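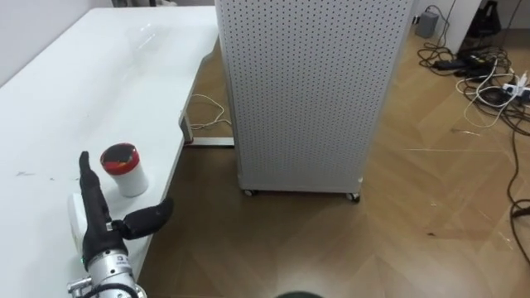 Section 4. Daily Reset of the Utility Room

4.1 Scope

This section applies to Room 311 of the Stodton residence and to the matching rooms at Nirno. It covers the work table, the perforated cabinet, the wastebasket, the floor and the area by the washing machine. Care of the machine itself is covered in Section 6. Bed linen is covered in Section 7.

The reset is carried out once in the evening by the resident or staff member named on the rota. It may be repeated during the day if the room has been in heavy use.

4.2 Before you begin

Collect two clean cloths, a mild dish soap, a dry towel and one wastebasket liner. Scouring pads and bleach are not to be used on the table or on the perforated panels.

Turn on the ceiling lights. Marks on a white tabletop are easily missed in the evening.

4.3 Table

1. Remove all loose items from the tabletop. Personal belongings go to the shelf outside the office.

2. Set canisters and other lidded containers to one side. Hold each one by the body. Do not lift a container by its lid.

3. Wipe the surface with a damp cloth, working from the wall toward the open edge. Continue into the curved cutout and the smaller notch, where crumbs tend to collect.

4. Treat any remaining smudge with one drop of dish soap on the cloth. Leave it for a minute and wipe again.

5. Dry the surface with the towel.

6. Wipe the base of each container before putting it back. Containers belong well in from the edge, against the wall if there is space.

CAUTION: Do not leave a container near the open edge of the table, even for a short time. People pass close to this side on their way to the cabinet.

Note: The tabletop may be used for folding and sorting. It is not a seat, and it is not to be used as a step.

4.4 Perforated cabinet

1. Wipe the front panel with a cloth that has been wrung out fully. Water that enters the holes will run down inside the panel.

2. Brush dust from the holes with a soft, dry brush. This step is required only on the first reset of the month.

3. If hooks are in use, check that each one is seated before hanging anything from it. Only hooks issued by the office may be fitted.

4. Keep the floor in front of the cabinet clear to a depth of 900 mm.

4.5 Wastebasket

The wastebasket is for dry household waste. Lint, paper and empty packets are acceptable. Liquids, batteries and glass are not -- see the sorting chart in Section 9.

1. Lift the wastebasket by the rim and carry it upright to the collection point.

2. Tie the liner and remove it. If the basket is used without a liner, tip the contents slowly into the larger bin.

3. Look inside for anything stuck to the bottom. Rinse and dry the basket if needed.

4. Fit a new liner, folding the top over the rim.

5. Return the basket to its usual place. It must not stand in front of the door or the fire extinguisher cabinet.
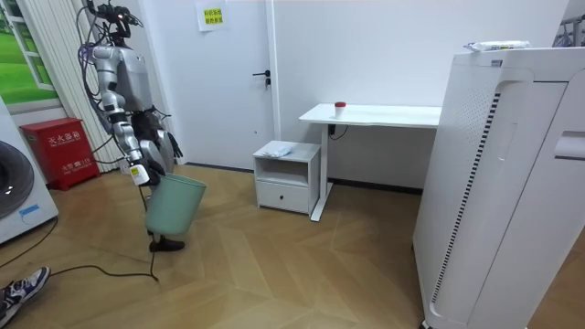

CAUTION: The red fire extinguisher cabinet is to remain closed and unobstructed at all times. Do not stack laundry on it or push it behind the curtain. Report any damage to Binta Okafor at the office on the same day.

4.6 Floor and remaining furniture

1. Pick up slippers and other small items before sweeping.

2. Sweep the wood floor along the line of the boards, then into the corners. In a herringbone floor the direction changes often, and a soft broom is preferred.

3. Mop only with a well-wrung mop. Standing water must be dried at once, particularly beside the washing machine.

4. Move cables away from the walking route before leaving the room. Do not run them under the door.

5. Dust the top and the open shelf of the small white cabinet. The drawer is for spare liners and cloths. Close it fully.

6. Let the curtain hang straight and clear of the floor.

7. Close the door by its handle and check that the latch has caught.

4.7 Record

Enter the reset on Form 868 and sign it. Completed forms are kept for 12 months. Faults are entered on the reverse, one fault to a line.

Section issued 21 February 2024. Approved by Crescencio Montes, Akinola Residential Services.

Comments (4)

Musa Jibrin
Does 4.3 step 4 apply to ink? The soap did nothing for a pen mark on our table.

Binta Okafor
Please leave ink alone and enter it on the reverse of the form. We will treat it from the office.

Salamatu Idahosa
The liners in our drawer are too small for the basket and slip down inside. Could we have the larger ones back?

Fatima Yusuf
Same at Nirno. I have been knotting one corner so it grips the rim. It holds well enough until the basket is nearly full.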